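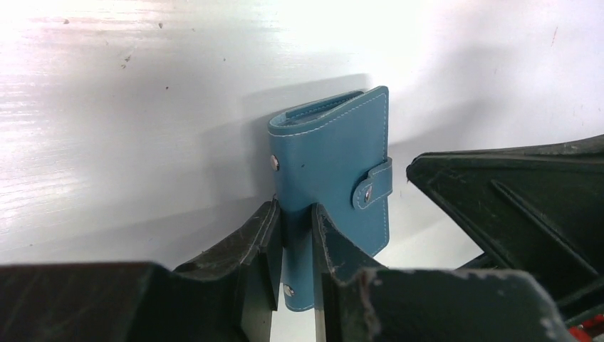
wrist cam, left arm. blue wallet upright, fingers at the spine, snap tab on the right.

Saturday, Lougher bench, late start

Wallet task again. Goal for today is just the grasp, forget the snap for now. Second arm parked too close last week so I gave it a new home pose in Altar, still comes in from the right more than I like. Leave it, it will need to be near the tab eventually.

Reprinted the fingertips in black, narrower point than the old ones. Old pair kept slipping off the rivets. 249 g of filament left on the spool so go easy on reprints please.

Settings: close speed 800, force limit 10. Anything higher and it folds the cover in. Going in low by the spine works best so far, the covers can sit open a bit at the top and it doesn't matter. Going in at the right edge = hopeless, strap gets in the way.

Glare off the white top is bad for the tracker. Keeps locking on to the bright patch instead of the walet edge. Tried turning the lamp, then turned it back. Someone had mentioned a matte sheet, check the Jalano drawer. Also the top needs a wipe, specks are showing up as corners in the Juvix overlay. Scratches too but those are staying.

Cam focus is set for the fingertips so the near part of the grippers is mush. Fine, dont touch the focus ring.

To do
- matte sheet
- slow approach on right arm, 2 steps
- re-zero left wrist, it drifts after lunch for soem reason
- label the cable that keeps getting unplugged
- snap test, not before the above is done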